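I'm looking for people who still write letters. Paper ones, in envelopes, with a stamp that's a little crooked. If that's you, or if it used to be you and you kind of miss it, please read on, because I have a paid part-time job going and also a call for people to take part, and you could end up doing either one (or both, I'm not fussy).

I'm Rosalind Blackwood and I run Gositz, a very small publisher of odd and handsome books. You may have seen our last one, the one about church cookbooks. The next book is about how ordinary people keep in touch when they live far apart, and it's built out of real letters. Right now I have 1491 of them in boxes in my spare bedroom, mostly from families who heard me on local radio and drove over with a shoebox. I love them. I am also buried in them!

## The job: letter reader and transcriber

I need one person to read handwritten letters and type them up, word for word, spelling mistakes and all. It's 4 hours a day, and you can pick which 4, as long as Shu-fen Chu can reach you by phone for a bit in the afternoon. Shu-fen edits the book with me and she's the one who'll check your pages, so you'll be talking to her more than to me.

You'd be good at this if you can read your grandmother's handwriting without squinting. Cursive is a must. Some of the writers turned the page sideways and kept going right over the top of what they'd already written, to save paper, and you'll get a few of those in your first week so we might as well be upfront about it. A second language would be lovely (we have a stack in Portuguese and a smaller one in Polish that I can't do a thing with), but it isn't needed.

What I don't care about: degrees, fast typing, whether you've had a job lately. Our last transcriber, for the cookbook book, had spent years driving a school bus and she was wonderful. She caught a date I'd gotten wrong in two chapters.

The pay is $455 a week. The work runs until the manuscript is done, and I'd like that to be in November, though I've said that sort of thing before. You can work from home on scans or come to the office, which is the back half of an old shoe store with good light and a bad radiator. Bring a sweater.

A few more things, in no order:

- You'll sign a short privacy form. People trusted us with some very personal stuff.
- We lend you a laptop. It's old but it has a nice keyboard.
- You get a copy of the book and your name in it, in decent-sized type.
- If a letter makes you sad, you can stop and do a different one. I do that all the time.

## The call: pen pals wanted

Okay, the other part. One chapter of the book is going to be new letters, written by people who've never met. I want 70 people for this. I'll pair you up, you'll write to each other by hand for as long as the project runs, and at the end you decide together which letters (if any) we can print. If the two of you say none, then none, and no hard feelings.

You need to be eighteen or older and have a mailing address in the US or Canada. That's pretty much it. Bad handwriting is welcome, and so are short letters. I've got one in the boxes that says, in full, "Rained all week. Dog is fine. Write back," and I'd put it up against anything in the collection.

We send you a starter packet with paper, envelopes, and enough stamps for the first few months. There's no pay for the pen pals, I'm sorry to say, but everyone who takes part gets the book.

I should say what I'm asking you to write about, since a few people have already phoned to ask. Anything! Your commute, your knees, the neighbor's tree. Shu-fen made up a list of starter topics for anybody who freezes in front of a blank page, and my favorite on it is "something in your house that everybody borrows." The best old letters in the boxes are full of that kind of thing. Nobody's uncle wrote home about history, he wrote home about a pair of boots. 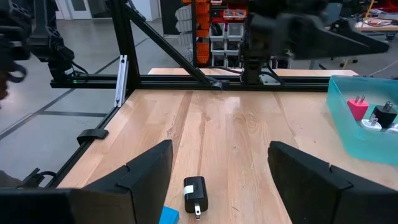 One small rule for pen pals, and I'll hold you to it: please don't look each other up online. Write for a while first. I've tried it both ways with friends and the letters come out much better when you have to ask.

## How to get in touch

For the job, send me a letter. One page, by hand, telling me about somebody you used to write to, or wish you had. Please put a phone number on it so we can call you, and tell us which hours you'd like to work. No résumé needed, but if you've already got one lying around, fold it up and stick it in.

For the pen pal chapter, a postcard is plenty. Put your name, your address, your age (a rough one will do), and one thing you could talk about for an hour. I use that last bit for matching, so be truthful. If you say opera, you may well get opera.

Either way, the address is Gositz, care of the Kapoor Building, ground floor, and the mail gets sorted by hand there, so write the name nice and big. I read everything myself and I do answer, though it can take me a couple of weeks when the boxes get ahead of me.

Rosalind

P.S. If you have old letters you'd let us copy, we'd still love to see them. We scan them and send them right back, and I pay the postage both ways.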